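The Case of the Slowly Closing Hand
4 Jan 2023

Regular readers of this newsletter will know that I don't believe in cursed equipment. I believe in loose screws, bad crimps and people who say they saved the file. So it is with some embarrassment that I report we spent most of the last stretch before the break being haunted by a gripper.

A quick recap for those who skipped the last item. The Zadell bench is where we do handheld gripper work: somebody holds the tool, picks things up, puts things down, and the recordings go off to teach the arm on the other side of the room how to do the same. The tool is two black fingers on a parallel slide, driven by a small motor that follows a trigger. You squeeze, it squeezes. When it holds something, it's supposed to keep holding at the same force until you let go. That last sentence is the one we had trouble with.

The fault first showed up as a complaint from Urmas Ots, who said the tool was "getting greedy." I wrote this down and did nothing with it, as is my habit with complaints that contain adjectives. What he meant was that if you picked up something and held it for a while, the fingers would creep inward. Very slowly. You wouldn't notice with a block of wood, because a block of wood has opinions about being made smaller. You would notice with a foam cup, and we did, and the foam cup is no longer with us.

Our first theory was the trigger. Everybody's first theory is always the trigger, since the trigger is the part with human fingers on it and humans are easy to blame. We swapped it. The new trigger crept too. Our second theory was Urmas, who was invited to hold the tool differently, more gently, and finally to let someone else hold it. It crept for everyone. He has been very gracious about this and has mentioned it only at every meeting.

So we did what we should have done at the start and built a boring test. Pick up a rigid part by the rim, hold it level, log the motor current and the finger position, and don't touch the trigger. Round things are good for this. They only meet the fingers over a small patch on each side, so any change in the squeeze shows up fast, either as a shift in the part or as a nasty little creak that makes the whole room look over.

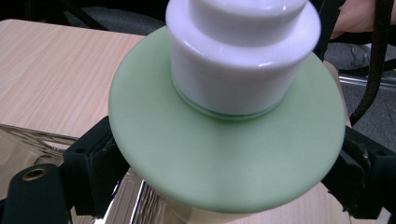 The first hold ran 200 seconds and gave us a very pretty graph. The force set point stayed perfectly flat, as it should. The motor current went up in tiny steps, like someone sneaking upstairs in socks. The controller was being told that the grip was getting weaker and was kindly making up the difference. The grip wasn't getting weaker at all. The force sensor was just lying to it, a bit more each minute.

Why was it lying? Heat. The Kunerano force board sits next to the motor in our housing, because that was where there was room, and because the person who drew the housing (me) was thinking about how nice the cable run would look. A motor that holds still under load gets warm. The board gets warm with it, the reading drifts downward, the controller adds current, and the motor gets warmer. You may recognize this as a loop. It's a fairly elegant one, if you like that sort of thing, and it would have gone on tightening until it hit the current limit.

Which brings us to the current limit, and to the part of this item I'd have preferred to leave out.

There was a current limit. It was set in the config file, with a comment beside it explaining why it must never be raised. It had also been switched off last April, during a demo, in order to lift a cast-iron pan that somebody wanted to see lifted. The pan was lifted, there was applause, and the limit stayed off until we went looking for it. The log says it was my login. I have asked whether anyone else was using my login and the answer was discouraging.

This matters beyond foam cups. People put their hands near these fingers all day, to steady a part or turn it around or pick it off the slide when it jams. The tool isn't a monster, and with the limit on, it will pinch you about as hard as a clothespin with a grudge. With the limit off and a warm board, it can do a good deal better than that. No one was hurt. We would have had no particular right to be surprised if someone had been.

What we changed:

The limit now lives in the motor driver, where a config file can't reach it. To raise it, you have to take the housing apart and reflash the driver with a cable we keep in a drawer across the hall. I'm told the walk is supposed to give you time to think.

The controller no longer trusts the force reading on its own. If the fingers haven't moved and the current is climbing anyway, it gives up after 3 seconds, holds the current where it is and beeps. The beep is horrible. Urmas chose it.

The force board has moved to the far side of the housing, and the cable run looks terrible.

We also put a zero check at the start of every session. Open the fingers, wait, read the sensor with nothing in the grip. If it isn't close to zero, the tool refuses to record. This has already annoyed two people who were in a hurry, so I take it to be working as designed.

That leaves the recordings. Anything taken while the sensor was drifting has a force channel that can't be taken at face value, and we had 379 sessions in the affected batch. The position data and video are fine. The Arkari people, who train on our sets, have asked us to mark the force channel as suspect and leave the rest alone, and that's what we did. A correction based on motor current might be possible. I have started a script for it, and those of you who know my scripts will understand that you shouldn't wait up.

One loose end. On 4 of the later holds, after all the fixes were in, the left finger gave a small twitch when the grip settled. It's barely there, a wobble in the position trace and nothing in the current. My money is on play in the slide, as the finger pads have had a hard life and the slide isn't new either. Urmas has filed it under "greedy, other." If you use the Zadell tool and see it happen, note the session number and what you were holding, and leave the tool switched on so we can pull the log before it gets overwritten.

And if you were the one who asked for the pan, please come and see me. I'd like to share some of this.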